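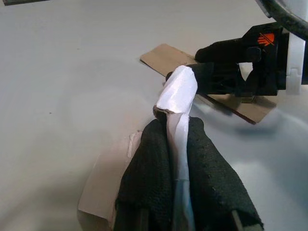
About Pluvance

Pluvance supplies weather and ground condition notices to trekking operators, mountain huts and local rescue posts. The company does not sell tours and does not employ guides. Its customers are the people who decide each morning whether a group goes up, and at what hour.

The company operates from two offices. The Diltska office handles forecasting, notices and customer accounts. The Bozkurt office handles field stations, spare parts and training. Both offices share one duty roster, and the duty desk is staffed day and night during the trekking season, which opens in July on most of the routes we cover.

What we publish

A route notice is issued every evening for each route under contract. It gives wind speed at the highest camp, expected cloud base, freezing level, rain or snow totals, and the state of stream crossings where a crossing is part of the route. Notices are sent by e-mail and fax. Operators without a fixed line at the trailhead can have the notice read to them by radio at an agreed time.

A change notice is issued when any value moves past the limit set in the customer's contract. Limits are set by the operator. A company that takes school groups will usually choose a lower wind limit than one that takes experienced climbers, and we do not apply a common limit to both.

An end of season summary is sent to each operator after the last group has come down. It lists every notice issued, the readings it was based on, and the readings recorded afterward at the nearest station. Errors are shown in full. Customers may pass the summary to their insurers.

Field stations

Pluvance maintains 130 field stations. Each records air temperature, humidity, wind speed and direction, and rainfall. Stations above the tree line also record snow depth. Data is sent to Diltska by radio link at fixed intervals. A station that misses two intervals in a row is marked as out of service, and its readings are left out of the notices until it has been checked.

Rain gauges are emptied and leveled at every visit. Wind sensors are replaced on a fixed schedule whether or not they show wear. Station logs are kept on paper at Bozkurt and copied to the central record.

The Goda system

Goda is the software used at the duty desk. It was written in house and is not sold separately. It collects station readings, compares them with the current forecast, and flags any route where the two disagree. The forecaster on duty decides whether a flag leads to a change notice. Goda does not issue notices by itself.

Training

The Bozkurt office runs a course for guides and hut staff. It covers reading a route notice, taking hand measurements of wind and temperature, and reporting by radio in the standard format. Class size is limited to 11. The course is held before the season opens and is repeated if there is enough demand. Guides working for contract customers attend without charge.

Limits of the service

Route notices describe weather and ground conditions only. They do not cover volcanic gas, rockfall, the health of group members or the condition of fixed equipment. A notice with no warnings should not be read as advice to start a climb. Final decisions rest with the operator and the guide on the route.

Contracts and inquiries

Contracts run for one season and are priced by route. Operators who wish to add a route should write to the Diltska office with a map, the highest point reached, and the usual start time. Where the route lies outside the present station network, a site visit is needed before a price can be given.

Page last revised 28 Nov 2004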